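Session 7: Reviewing a Hand-Held Gripper Kit Before You Spend the Money

Course notes, Hands-On Automation, Bristhorpe Technical College

Read these before the lab if you can. I talk fast, I skip around, and half of what I say about the kit gets lost when people start passing it from bench to bench. The notes are more or less what I say out loud, with the grumbling trimmed.

What we're reviewing

The product is the Skeltunora hand-held gripper kit, sold by a small outfit called Krasniqi. You hold the gripper, you do a chore with it, and the camera on it records what the gripper "sees" while you work. Later on, those recordings get used to teach a robot arm the same chore. You did the theory in Session 5, so I won't go over it again.

The kit we have costs 1,248 dollars with one gripper, one head camera, a set of printed marker cubes, a charger and a year of the software. A second gripper is extra. There's also a service plan, and I'll get to that, because I have opinions.

Your job this session is to write a buyer's review. Pretend you work for a shop or a lab with a real budget and a boss who reads one page and no more. I want to know whether you'd buy it, what you'd use it for, and what would drive you up the wall by the second month.

First impressions out of the box

I like the weight. I've used hand-held grippers that felt like carrying a full kettle at arm's length, and after half an hour your wrist lets you know. This one I can work with for a whole morning before I start switching hands. The trigger is smooth, maybe a little too smooth (I'd like a firmer stop at the end of the squeeze, so I know I'm closed without looking).

The paper manual is 27 pages and it's fine. It was clearly written by someone who had the thing in front of them. The setup page is out of date, though, and the menu it tells you to open has moved. Look under Devices, then Pairing. Write that on your copy now and save yourself the hunt.

The case is lovely! Proper foam, proper latches. Please put things back in the right holes. The charger goes in the long slot, cable wound loosely, and if you force the lid down on it we'll be buying another one.

The camera view

Now we get to the part that decides whether the kit is any good. A very wide lens takes in a huge amount of the room along with the gripper itself, and you need to get comfortable reading that kind of picture. Straight things go curved toward the edges. Something at arm's length can look half a room away. New people always ask me if the camera is broken, and no, it's meant to be like that. You want the wide view so that when your hand swings around, the software still has something to hold on to.

Get into the habit of checking four things every time you look at a view from the gripper. Can you find the pad, and is it clear? Is there a marker in view, with its pattern facing you? Where are the lights? And are there any mirrors or big panes of glass? The last one gets skipped constantly, and it's my favorite, because a mirror puts a second copy of the room in the picture, with people and windows in it, and your tracking may or may not care for that.

Try the four checks on this view before you read on. The pad is the dark V-shaped piece sitting on the white gripper body, and you'll find the marker cube over on the left. The mirror on the vanity has a window and people in it, so the fourth check gets a yes.

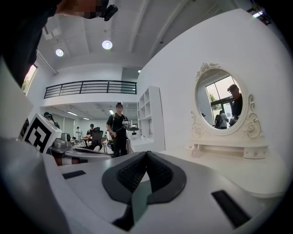
Setting up for a recording

Work in pairs, one wearing the head camera and holding the gripper, the other on the laptop. Swap halfway. I mean it about swapping, because a review written by someone who only ever sat at the laptop reads like one.

1. Charge everything first. The gripper tells you its battery level in the app, and the head camera has a light that goes from red to green. Don't start a run on red.

2. Wipe the lens with the gray cloth from the case. Not your sleeve.

3. Put the head strap on snugly and tilt the camera down until your hands are in the middle of its picture when you hold them at waist height. Your partner can check this on the laptop. It feels as if you've tilted it too far. You probably haven't.

4. Place a marker cube where the gripper camera can see it from your starting position. Keep it off the edge of the table, and don't move it once you've begun. If it does get bumped, stop and start the run again.

5. Pair the gripper (Devices, then Pairing, see above). Wait for the second beep.

6. Open and close the gripper all the way, slowly, three times. The software uses this to learn the range.

7. Press record, hold still for a slow breath, then begin the task.

At the end of the task, hold still again before you stop. The quick jerk people make while reaching for the button is a pain to trim out later.

Tasks to try

Pick two from this list. Choose one that sounds easy and one that sounds annoying, since the comparison makes for a better review.

Move a cup from one side of the table to the other and set it down upright.

Fold a hand towel in half.

Put a small bottle into a shelf cubby without knocking the sides.

Open a drawer, put in a spoon, close the drawer.

Pick up a coin. (Go ahead. I'll be over by the coffee.)

Do each one enough times that you stop feeling clumsy, and keep the clumsy runs. Label them "practice" in the app and leave them there. A kit that makes it easy to sort good runs from bad ones is worth real money to a buyer, so notice how you feel about the sorting screen. I think it's the best thing in the software, but you may hate it.

How our class set did last term

Last term's group used the same kit and recorded 114 runs between them. The software threw out 7 of those on its own, all for losing track of where the gripper was. I went back through the rejected ones with the group and most had the same cause: somebody had turned their body between the marker and the camera in the first moments of the run, so the thing never got a decent start. Not really the kit's fault, though I'd love a warning beep.

What I can't tell you is how well those runs would train an arm, as we never got that far. If you say anything about training in your review, make it clear that you're guessing. I'd sooner read "I don't know" than a confident paragraph borrowed from the sales page.

About that sales page

Krasniqi says the kit is "ready in minutes." For me, the first time, it took most of an afternoon, and the bulk of that was the menu that had moved. The second time I was going before my tea had cooled down. So be fair in your write-up and separate first setup from everyday setup, as a buyer will care about both.

They also say "works in any room." Hmm. I'd call it works in most rooms, with somebody paying attention. I've had good runs in the big lab with daylight coming in, and bad ones in the storage room at the end of the hall where the walls are bare and all one color. Try at least two spots in the building and tell me which you liked.

The service plan

Promised I'd get to it. For a yearly fee they'll swap a broken gripper, send new pads, and answer the phone. We don't have it. I phoned anyway in October with a pad question and got a friendly, useful answer, so either the phone part of the plan isn't enforced or I caught someone in a good mood.

Pads are what wear out. They're rubber, they pick up grit, and they go shiny with use, and a shiny pad slips. A spare pair comes in the case and you can change them with the little driver, two screws a side. If you're reviewing for a busy shop, I'd say the plan is worth pricing out. For a class like ours, buy a bag of pads and skip it.

The other kit you'll hear about

Some of you have asked about the Gokcombe gripper, which is cheaper and has no head camera. I borrowed one for a weekend. It's decent, a bit rattly, and the jaws open wider, so it's nicer for boxes and big mugs. You lose the view from the wearer's head, and I missed that more than I expected to when I was trying to work out why a run had gone sideways. You can mention it in your review if you like, but don't rate it. You haven't held it.

What to hand in

One page, plain words. Start with your verdict, then who the buyer is, then the reasons. Put in at least one thing that annoyed you and say how much it annoyed you, because "minor issues" tells a buyer nothing at all. Include one still from your own gripper recordings and use the four checks on it, in a sentence or two.

Leave out the star rating. Everybody gives four.

Upload it to the course folder before the start of Session 8. Bring the kit sign-out sheet back too, and if you were the last pair to use the head camera, please plug it in.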